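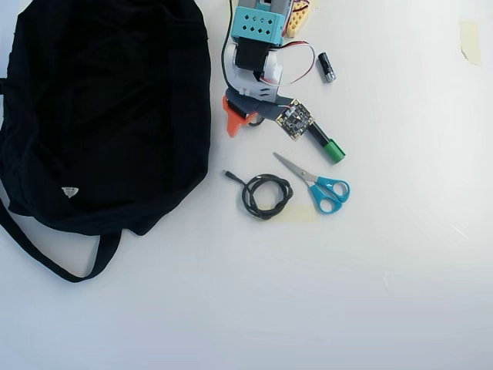 Fig. 1. Table clearing: soft bag, coiled cable, scissors, marker, battery.

Week 3 notes: Can a machine tidy up yet?

Short answer from me: sort of, slowly, and please don't throw out your own two hands. I keep coming back to clearing a table in this course because everybody has done it and everybody thinks it's easy (me too, until I tried to write down the steps!).

Start with the scissors. They're stiff and closed, so once the arm knows where they are and which way they point, the grab is mostly geometry. The marker is the same kind of problem. The battery is too, only smaller, so a bad guess costs you more.

Now the cable. It's wound up loosely, and pulling on one part moves the rest in ways your model didn't plan for. Grab the plug end and you may drag a long tail across everything else.

Then there's the bag, my favorite. A black cloth bag lying flat has no fixed shape, the folds are hard to tell apart in a camera view, and the opening could be anywhere. The strap makes a nice loop to hook, but lifting by the strap isn't the same as putting the bag away. And if you want the bag to be the place where the other stuff goes, well, somebody has to hold it open. One gripper, two jobs.

Numbers for the homework, from the Sterkport log: 1,522 tries over the whole set of objects, with a 600-second limit on each. Stiff objects and floppy ones are mixed together in there, so split them before you work out any success rate. I wouldn't trust a single average for this.

For June's group I used the Gidey reading here. Skip it, it's out of date, and read the Hitau chapter on cloth instead.

Bring to next class: one chore from your own kitchen or garage, written as steps, with the step you'd expect a robot to fail circled.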